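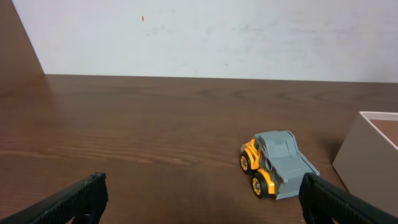 Mai, matin, 6 h. Levain, suite

Repris les notes interrompues en avril. Le levain de seigle tient à l'hydratation de 100 %, rafraîchi deux fois par jour, rapport 1:2:2. Bocal Nastari, élastique posé au niveau de départ. Au lever il avait doublé, avec un dôme encore bombé, bulles fines sur la paroi, odeur de yaourt et un peu de pomme. Pas d'acétone, contrairement à la semaine où le placard restait à 27 degrés la nuit.

Farine : le sac de Geltelura entamé dimanche dernier est fini, je passe au second. Même type sur l'étiquette, mais la mouture me paraît plus ronde entre les doigts. À vérifier à l'absorption. Je garde la formule sans la modifier pour pouvoir comparer.

Pâte du jour :
Farine de blé T80 : 400 g
Farine de seigle T130 : 100 g
Eau : 360 g, puis bassinage
Levain : 120 g
Sel : 10 g

Autolyse d'une heure, farine et eau seules. La pâte se laisse étirer plus tôt que la précédente, à 40 minutes elle fait déjà un voile court qui se déchire net. J'ai ajouté le levain à la main, puis le sel avec 15 g d'eau. Le bassinage s'est arrêté là. Avec l'ancien sac j'allais jusqu'à 25 g, et aujourd'hui la pâte commençait à luire et à coller au fond de la bassine. Conclusion provisoire sur le second sac : absorption plus faible. Un seul essai, donc je n'en tire rien pour la suite.

Fin de matinée, pointage

Température de pâte en fin de frasage : 24,5. Cuisine à 21. Trois rabats espacés d'une demi-heure, le dernier presque inutile, la pâte se tenait seule. J'ai laissé ensuite sans toucher. La sonde Cekau affiche toujours un demi-degré de plus que le thermomètre à alcool, je note la valeur brute et je corrige dans le cahier.

Appel de Mervyn Mapplebeck pendant le deuxième rabat. Il soutient que je pousse trop le pointage et que mes alvéoles irrégulières viennent de là. Lui coupe à 50 % de gonflement, mais sur blé tendre très blanc, sans seigle, avec un levain liquide. Les deux séries ne se comparent pas. Je lui ai tout de même promis un essai écourté, à formule égale. Il veut la photo de la coupe et le poids avant et après cuisson. Le poids, d'accord.

Relu pendant l'attente les pages qu'İlker Işık m'a envoyées sur les fermentations froides. Sa courbe de pH s'aplatit après la douzième heure au réfrigérateur, alors que la mienne descendait encore. Son frigo est réglé à 3, le mien oscille entre 5 et 7 selon l'étage. Il faut que je mette la sonde sur l'étagère du bas pendant une nuit entière, porte fermée, au lieu de la lire en ouvrant.

Après-midi, façonnage

Division inutile, un seul pâton. Préforme lâche, détente de 25 minutes sous un torchon, puis façonnage en bâtard. J'ai peu fariné. Sur du bois trop fariné le pâton glisse et la tension ne se fait pas, la clé s'ouvre au retournement. Le bois sec accroche juste assez. Coupe-pâte Dobson, lame un peu voilée à gauche, je le remplace si elle marque encore la pâte.
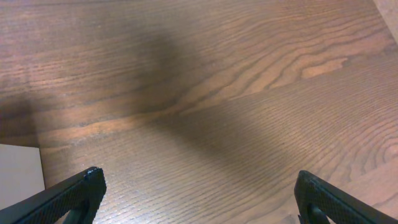

Le veinage du plateau, vu de près.

Mis en banneton, clé dessus, sachet fermé, étage du bas. Entrée au froid à 16 h 40. Je vise une cuisson demain à l'ouverture de la journée, sans remise à température.

Réglages prévus : cocotte préchauffée 45 minutes à 250, enfournement direct, couvercle 20 minutes, puis 230 découvert jusqu'à coloration. La dernière fois, semelle trop foncée. J'intercale une plaque sous la cocotte au moment d'ôter le couvercle et je descends la grille d'aucun cran, pour ne changer qu'un paramètre.

Soir

Levain rafraîchi à 19 h, même rapport, eau à 26. Il reste 80 g d'excédent, gardés au froid pour des crackers avec les graines de lin. Le second bocal, celui au blé, est paresseux depuis trois jours : un tiers de gonflement en huit heures, surface plate, liquide gris au bord. Je le passe à un rafraîchi au seigle pour deux cycles et je le laisse sur l'étagère au-dessus du four.

À acheter : sel fin, papier cuisson, lame de rechange pour la grigne. Rappeler Mervyn après la coupe. Sonde au frigo ce soir, relevé à faire au réveil avant d'allumer le four.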